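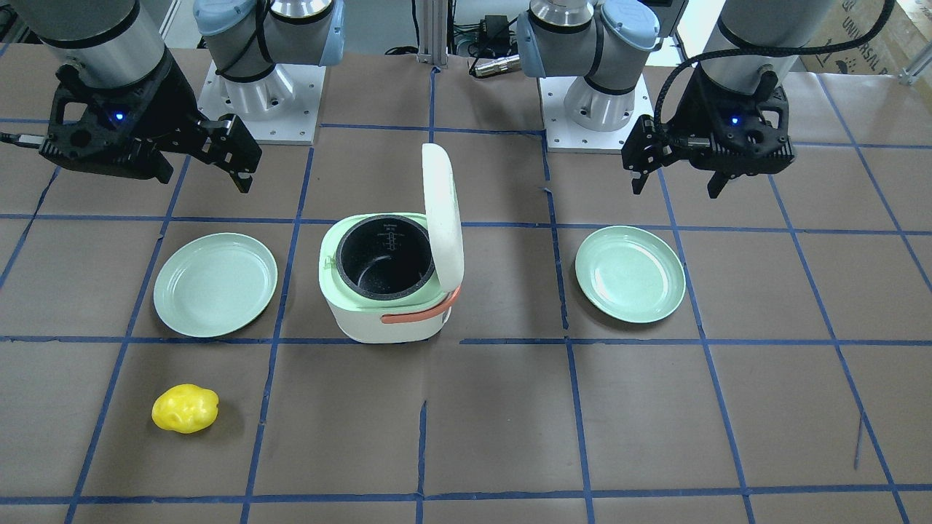
首页 课程安排 讲义 实验室预约 常见问题

双臂操作实验 讲义七:一次线缆缠绕故障的复盘

同学们好。这一讲本来打算接着说双臂的路径规划,不过四月份那次故障,好几个小组后来都来问过我,与其一遍遍在走廊里讲,不如坐下来写清楚,大家也好慢慢看。篇幅有点长,泡杯茶再读吧。

一、先说经过

当时跑的是“取物入锅”任务:一只手臂从盘子里取物,放进电饭煲内胆,另一只手臂在旁边等候,随后合上锅盖。程序是 Drosatholm 小组写的,之前在仿真里跑了 2,000 次,一次碰撞都没有,所以大家上真机的时候心情都很轻松(我也一样,这一点要检讨)。

真机跑到第 7 轮,等候的那只手臂退回待机位,腕部关节多转了大半圈。末端的线缆原本留有一个弧,这一转就绕在手腕上绷紧了,夹爪通信随即中断。麻烦在后面:上层程序读不到新的状态,就一直沿用最后收到的“已张开”,继续往下发动作。手指其实还夹着锅盖边缘,手臂一抬,整个电饭煲被拖出了胶带格子。值守的同学按下急停,前后大约 5 秒。人没有受伤,内胆磕掉了一小块涂层,线缆接头报废。

二、原因在哪里

第一层原因很直白,仿真模型里没有线缆。规划器眼里手腕转正半圈和转负半圈是同一个姿态,哪边近走哪边,几轮下来偏差就攒起来了。

第二层更值得大家琢磨。夹爪状态没有时间戳,程序分不清“刚刚读到的”和“很久以前读到的”。Agarwal 小组后来翻日志,发现前几轮已经有零星丢包,只是每次都自己恢复了,没有触发报警,也就没人去看。

还有一点常被忽略:指示灯亮着,只能说明有供电,通信是否正常要看心跳包。当天就有同学瞄了一眼灯,觉得没事,又让它多跑了一轮。

三、现在的做法

腕部关节在软件里加了限位,每轮结束回到固定的关节角,光回到同一个末端位姿不算数。夹爪状态超过设定时间没有更新,两只手臂一起停,不许只停一只。每次开机后先用低速空跑一遍,人站在急停旁边,眼睛看线,别看屏幕。

电饭煲在本实验里只当容器用,一律不插电,锅里不放水。物品要摆在胶带格子之内,被拖动过的东西先复位再继续,千万不要在手臂使能的时候伸手去扶,哪怕只差一点点就要倒了。东西坏了可以再买的。

Brotness 实验间的急停按钮换过位置,上次没来的同学请提前去认一认。

四、课后思考

请各组画出自己程序里夹爪状态的数据流,标出哪一处可能拿到旧数据,再写一写断线之后你希望手臂停在原地,还是先松开手指。夹着锅盖和夹着一杯水,答案恐怕不一样,慢慢想,下次课我们一起聊。

最后更新:2026-01-27

Grustmont 机器人教学实验室 联系我们 版权所有 返回顶部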